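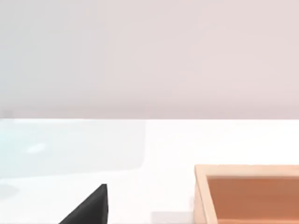
When should the finger pads on a simulated gripper be checked?
Check them every time the scene is reloaded and again after any change to the wrist mount, before the first grasp of the day is logged.

4.2 Keeping the simulated cell in order

We would like to spend a little time on upkeep, which papers on simulated cells tend to skip, perhaps on the theory that nothing in a simulator ever wears out. That was our theory too, back when we first brought the Tretier cell up at Zakgate, and it cost us a good part of November! The meshes don't wear, of course, but the settings around them drift (a friction value here, a joint offset there), and the arm goes on moving as smoothly as ever while its grasps get steadily worse.

Our routine begins with the arm parked and the Mahama scene loader restarted from a clean file. We close the fingers on a test block, hold for 10 seconds, and read the gap reported at the finger joints. If the reading is off by more than 2 millimeters we reload the gripper file and start over, and we do not try to patch the offset by hand, having done that once and regretted it for weeks. Next comes a slow pass near the cyan structure, the part of the workspace where a small error at the wrist matters most. Figure 2 is from this part of the work, with the gripper up against the structure.

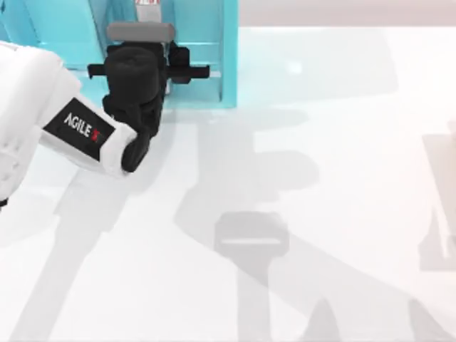
Figure 2. White arm with black gripper positioned at the cyan structure; shadows of the arm fall on the white tabletop.

The full routine has 32 steps and takes 42 minutes, a good deal of it waiting on the contact solver, so there is time for coffee. Every reading goes into the Grudix log together with the version of the gripper file, and we would gently urge other groups to record both. When a grasp failed later in the study, we went to that log first, and the usual cause was a finger offset left over from an earlier scene. Solver settings are covered in Section 4.3.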